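News > Community > Hondanbridge

Food shelf at Hondanbridge asks for small tins

The community food shelf in Hondanbridge is asking residents to bring small tins and fresh fruit before it opens again on Monday. The shelf gave out 1,450 items in September, and the stock of tomato paste, beans and fish is now low.

Small tins are preferred because many visitors live alone and do not have a freezer. They also stack well — five cans of tomato paste take hardly more room on the table than one. Oranges and apples are welcome too, if they are still firm.
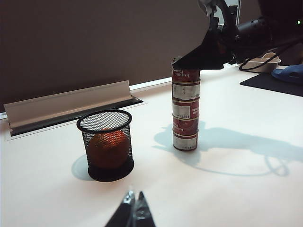 Jolanta Rutkowska said that she cooks for herself only and a large tin always went bad in her fridge before she could finish it. She would like to see more spices on the shelf as well, and cooking oil in small bottles.

Donations can be left at the side door in Seyoum Lane until 11 in the morning. Glass jars are accepted, but opened packets are not. Lemlem Wubshet, who keeps the list, hopes to reach 3,000 items before the winter — roughly 20 boxes are already packed.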